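Cable tray supports on an offshore deck – how far apart?
Posted by Khanyisile Moodley, November 18, 2018

Hello all, I hope someone can put me right. I've moved over from onshore building work to a small team doing the Koruda platform upgrade, and I've been handed the cable tray runs under the weather deck. The old drawings show supports every 3 metres, but the new tray is wider and will be carrying some 40 cables. My lead says to keep the old spacing and reuse the brackets. I'd love to agree with him (it would save a great deal of welding!) but I'm uneasy. Is there a usual figure people go by?

Attila Kocsis
Welcome to the salty side! There's no single figure, I'm afraid. Start with the load table from whoever makes your tray, and check which span it was tested at – the end spans nearly always come out worse than the middle ones. Then add your wind load, and ask the structural people whether they want an allowance for somebody standing on it, as somebody always will.
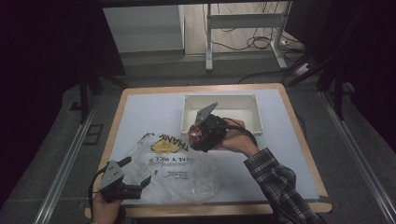 On the Morik job we ended up at 2 metres for the wide tray and left the narrow stuff as it was. It meant more brackets, and a fair bit of grumbling from the welders, but the checks went through first time. Do look closely at the old brackets too, especially behind the clamps where the paint gets rubbed away.

Lizelle Mokoena
We use 3 m for everything, never had a problem.

Alfie Hollis
I'd go with Attila. Also, if you've got stainless tray on galvanised brackets, ask about isolation pads before you order anything. Ours took 4 weeks to arrive.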